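The Robot Is Fine. Who Looks After the Tape? 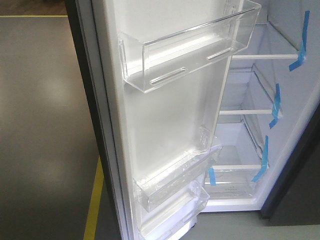

Does a robot cell that takes the shipping tape out of new refrigerators need a technician every day?

For the first year, plan on it. The arm will run for weeks without a hand on it, but the fingertips, the lighting and the taught positions all drift, and somebody who knows the cell has to bring them back.

I have been reading the sales sheets for this kind of work since June, and I have spent time standing next to one of the cells. Preruten, the integrator, calls its station "set and forget." The plant that bought it is a refurbishing shop belonging to Brodholm, where fridges come in for a check before they go on to stores. Somebody opens the door, the blue tape comes off the shelves and the drawer, the bins get a look, and the door gets shut again. It sounds like the easiest job in the building. I think it is one of the hardest to hand over, and the reason is boring: the tape.

Tape is never put on the same way twice. A person at the factory tears it and slaps it on, and the loose end goes wherever it goes. One piece ends in a nice tab you could grab with mittens. The next one is folded onto the edge of a shelf. Then there is the cabinet itself, which is glossy white plastic with clear parts in it. A vision system sees a shelf edge just fine under one lamp and loses it under the next. At Brodholm the ceiling lights threw a shine across the door liner, and Preruten's people spent most of their commissioning time hanging cloth to kill it. I did not see any cloth in the brochure.

Widad Obeidat keeps the cell running. She came over from the compressor line and had never touched a robot before. Her morning goes like this. She wipes the fingertip pads with alcohol, because tape glue builds up on them and after a while the gripper picks up a strip and won't let go of it. She checks the pads for nicks. She runs the arm to a steel pin bolted to the floor and looks at whether the tip still meets it. If it's off by more than 2 millimeters she re-teaches the tool point before anything else happens. Then she sends one cabinet through at slow speed with her thumb on the stop.

The pads are made by Getex and are supposed to last 2,000 cycles. Hers get changed at 200. She worked that out herself, after a worn pad slid off a strip and knocked a shelf out of its supports, and I would trust her number over the catalog's any day. But look at what it does to the arithmetic. The purchase case was built on the catalog number. So were the spare parts order and the staffing plan, which had no Widad in it at all. She was supposed to visit the cell once a week.

I am told this is a teething problem. I have been told that about every machine I ever wrote about – the palletizers, the label heads, the floor scrubber that used to get stuck by the time clock. Some of them did grow up. The ones that did had a person assigned to them who was allowed to change things, and who wrote down what she changed. Brodholm has a spiral notebook on a string. Preruten wanted the log kept in its own software, where Widad can read the entries but can't edit a wrong one, so the notebook is still what people open.

A rival outfit, Osei, offers a different deal: slower arm, softer fingers, and a service contract that prices in 6 pad changes a week. It costs more on paper. I suspect it costs the same in life, and at least the buyer gets to see the bill before signing it.

My complaint is with the way the work is sold. Peeling tape out of a cabinet all shift is lousy work for a person's back and wrists, and I won't miss it. But a plant manager who buys one of these should ask three things before the money moves. How long do the pads last on my tape, in my glue, at my temperature? Who teaches the tool point at six in the morning? Can that person fix the log?

If the salesman has to call somebody to find out, let him make the call while you wait.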